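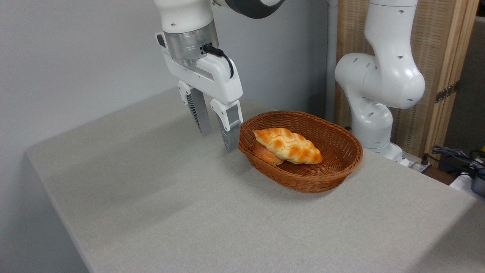
Celina Rutkowska
Basketball writer

Kamran Rahimi is in the gym at Amberg by seven most mornings, and by the time the rest of the squad come in he has usually made his 200 free throws. Makes, he says, as opposed to attempts. If he has a bad morning he is still there when the others are taping their ankles.

"It was my weak spot and everyone in the league knew it," he says. "If the game was close, teams would foul me on purpose. You can't be on the floor in the last two minutes if you're shooting 60 per cent."

Rahimi, a centre, is going into his third season with the club. He spent most of the first on the bench and the second as a starter, until a knee injury in the spring ended it early. He played no part in the play-offs, where Amberg lost to Nolon in the semi-final. He watched the deciding game from behind the baseline in a tracksuit.

"I didn't enjoy it," he says. "You see things from there that you don't see when you're playing. I could see where our big men were standing on the pick and roll, and it was where I stand. Too deep. Their guards had all the room they wanted."

He raised it with the head coach, Fuentealba, the following week. They went through all the games from the second half of the season on a laptop in the coach's office, and agreed that Rahimi would defend higher up the floor once he was fit. That meant he had to be quicker on his feet, and he has lost some weight over the summer to manage it. He won't say how much.

"I eat the same things. I just eat less of them, and I stopped having a second dinner after evening games."

The knee has been the slow part. He was allowed to jog in June and to jump in July, and only joined full contact practice in August. The medical staff still limit him to one session on some days. On Wednesday he did the morning work and sat out the evening scrimmage, which he was plainly unhappy about.

"They're right and I know they're right. I asked them anyway."

Fuentealba has asked him to talk more as well. The club lost its captain to Hulura at the end of last season, and with him went most of the noise in the defence. Rahimi grew up as the youngest of three brothers and says he is used to being told where to go. Last month he started calling out the screens in practice, at first too late to be of any help.

"One of the guards told me I was giving him a commentary," he says. "By the time I said 'left' he'd already run into the guy. I'm earlier now. I still forget when I'm tired."

He is less keen to talk about his contract, which has a year left. There was interest from two clubs abroad before the injury and his agent handles that, he says. He has a flat ten minutes from the arena and his parents come over for home games. He would like to stay, if the minutes are there.

The minutes may depend on the new signing at his position, who is 13 centimetres shorter but can shoot from outside. Fuentealba has tried the two of them together in practice, with Rahimi near the basket and the other man at the three-point line. Rahimi thinks it can work against bigger teams.

"Against small teams, one of us will have to sit. I'd like it not to be me, and he'd say the same. We get on fine."

The first pre-season game is away, and he expects to play in short spells. After that he hopes to be back to a normal load for the league opener, which is at home against Nolon.

I asked him about the free throws again before he went off for treatment. His best run this summer is 41 in a row, he told me, and the club record in practice is 100. It was set by an assistant coach in his playing days, and the assistant coach brings it up a lot.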